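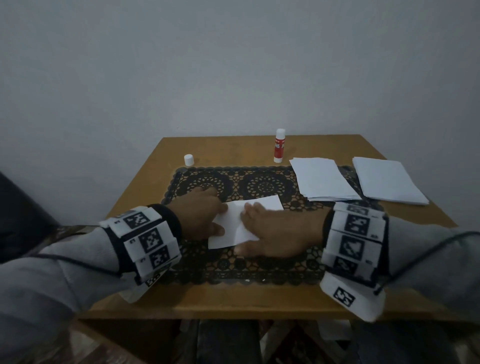
One comment under my last post said I should stop taking conversions from where the coach tells me to and start taking them from where I can kick them. The same reader wanted to know why a team that scores as many tries as Todbridge seconds did last season could finish where we finished, and said the answer was in the goal kicking and I must know it.

I do know it. I took most of them. The bit about where to kick from needs some unpicking though, as you don't get to choose the side of the field. The conversion is taken in line with where the try was scored. You can go back as far as you like on that line, and that is the only choice a kicker has. I think that is what the comment meant, and on that point it was right, so I've spent a good part of the summer on it.

For anyone new to the blog, I play on the wing for the seconds and I became the kicker in the middle of last season when the previous one moved away. There was no trial. We were at Plerness, we scored, and everybody stood about looking at the ball. I had kicked a few at school. I put it over from near the posts and that was that, I had the job. I then missed the next four, two of which were not hard, and we lost by two points. You can do the sum yourself.

Plerness is a bad place to start. The pitch runs along the top of a hill and there is nothing on one side except a wire fence and a field. The wind comes across from left to right nearly all the time. Their kicker aims outside the left-hand post and lets it drift in, and he does it without seeming to look. I aimed at the middle, as I had been taught, and watched the ball go past the right-hand post each time. By the last one I had worked it out and aimed left, and the wind dropped.

After that I kicked in every match to the end of the season. I kept a note of them in the back of an old diary, with the side of the field and a rough idea of the distance. I didn't write down the weather and I wish I had. What the notes show is fairly dull. In front of the posts I was fine. On the left side I was reasonable. On the right side I was poor, and from the right touchline I didn't get one over in a competitive match. I kick with my right foot and my natural shape is a bit of a draw from right to left, so the left side suits me and the right side doesn't. Every book and every old kicker at the club will tell you the same thing about right-footers.

Knowing it doesn't help much on its own. What I used to do from the right was try to kick it straight, and to do that I changed my run-up, and then I would hit the ground behind the ball or catch it off the toe. So I was using one kick on one side and a different, worse kick on the other.

In June I started going down to the ground at Tramelton in the evenings. It isn't our ground, but it's ten minutes closer to my house than ours and the gate is left open until about nine. There's one set of posts up all year. The grass was long at first and the far end was being reseeded, so I kept to the near end and behind the 20 metre line. I took four balls. Four is a good number, as you get a decent rest while you collect them but you don't spend the whole evening walking.

I set myself 45 kicks a session, 15 from the left, 15 from in front and 15 from the right. That turned out to be too many. The last dozen were always rubbish, and I was practising being tired with a sore hip. I also noticed I was hurrying the ones in front, which were boring, to get to the ones on the right, which I then took with no care left. So I cut it down. For most of July I did 12 kicks and went home. Six from the right, and the others wherever I fancied.

It felt like nothing. I'd driven there, changed my boots, warmed up, and was back in the car before the dog walkers had finished their first lap. But I was hitting more of them, and the next morning my hip was all right.

The other change was the tee. I had been using the club one, which is older than some of the team and has a split down one side. You can still use it but the ball leans a little differently depending on which way round you put it down. A forward at our place swears by building a little mound of sand, the old way, and he did bring a bucket to training once to show me. It was quite satisfying and the ball sat up nicely. I can't see myself running on with a bucket though.

I bought a Pacheco tee second-hand, the low one with three prongs. I'm not going to review it, there isn't a lot to say. It holds the ball at the same angle every time. I had to get used to the ball being lower, and for the first week I was striking it too high up and sending it out flat and hard about head height. One of those went straight through the gap in the hedge at Tramelton and I never found it. So I was down to three balls, and now I'm back up to four with one that doesn't match.
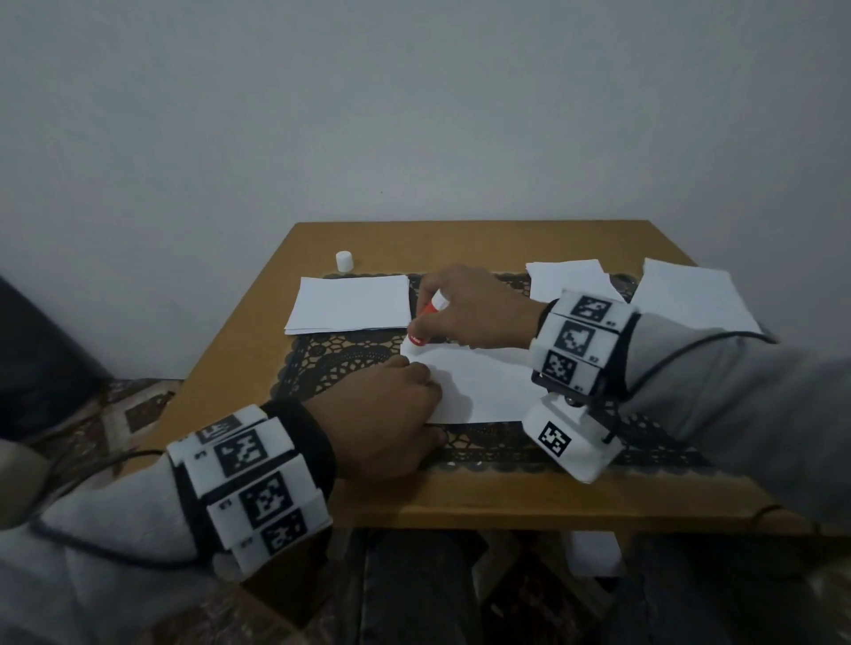 Back to distance, and the question in the comment. My habit from wide out was to go back a long way. I'd seen people do it on the television and assumed it was the thing to do, to open up the angle. It does open it up. If you put the ball down close to the try line and near touch, the posts look like one post. Walk back and they start to come apart. But each step back adds to the length of the kick, and there comes a place where you have all the angle you could want and can't reach.

I had been going well past that place. When I paced it out at Tramelton, I found that from the right touchline I'd been placing the ball near enough where I could only just get it there with a clean strike and no wind in my face. In a match, with heavy legs after chasing back and forth for an hour, I don't get many clean strikes. So I was swinging as hard as I could, and when I swing hard my head comes up.

I tried moving forward a couple of paces at a time. The gap looks narrower from there, and that bothered me more than I expected, but I could kick it with my normal swing. By the end of July I'd settled on a spot that is a good five paces closer than I used last season. I also stopped trying to kick it straight from that side. I aim at the right-hand post, or a bit outside it, and let the draw bring it in, same as I would from the left. It means starting the ball out towards nothing and it took me a long time to believe in it.

How many go over? From the right touchline, in practice, with nobody charging about and no score to think of, slightly less than half. That's a lot better than none. It's also practice, and I've read enough of these posts by other people to know how they usually go on once the season begins.

We've had one friendly so far. It was against Plerness, at ours, so no hill. There were up to 50 people watching, which for a second team friendly is good, though the barbecue had something to do with it. We scored four tries. Two were near the posts and I kicked both. One was on the left, about halfway out, and I hit the post with that and it came back. The last was right in the corner on the right side, and I put the ball down on my new spot and did everything I'd been doing at Tramelton, and it started outside the post and stayed outside it. No draw at all. I'd hit it perfectly straight, the one time I didn't want to.

I wasn't as cross as I might have been. It had the height and the length, and last season it would have been a scuff along the ground. Their kicker missed two as well, so perhaps he needs the wind.

The coach has said that I'm the kicker for the first few matches and then we'll see. There's a younger lad come up from the juniors who can kick it a long way with either foot, and if he wants it he can have it. I mean that most of the time. I'd be annoyed to have spent the summer on it and then hand over the tee, but we lost three matches last season by a conversion or less and I would rather we didn't do that again, whoever takes them.

A few smaller things, as people have asked. I take five steps back and two across and I don't count them out loud any more. I don't line up the seam of the ball with the middle of the posts, I line it up with wherever I'm aiming, and on the right side that's something like a tree or a car. At our ground there is a white van that is parked behind the dead-ball line most weeks and it's in exactly the right place for the right touchline kick. I do worry a bit about the week it isn't there.

I wear the same boots for kicking and playing. Somebody suggested a squarer toe on the kicking foot, but I run in them for the other seventy-odd minutes and I'm not changing what works.

And penalties – we hardly ever kick for goal at our level unless it's very close near the end, so I haven't practised those separately. They're the same kick, give or take, only you have a whole team behind you deciding whether you should be taking it. We had one last season, at Plerness again, in the return match. The captain pointed at the posts and then looked round at me and pointed at the corner.

First league match is away and I haven't seen the ground before. I'm told the posts lean.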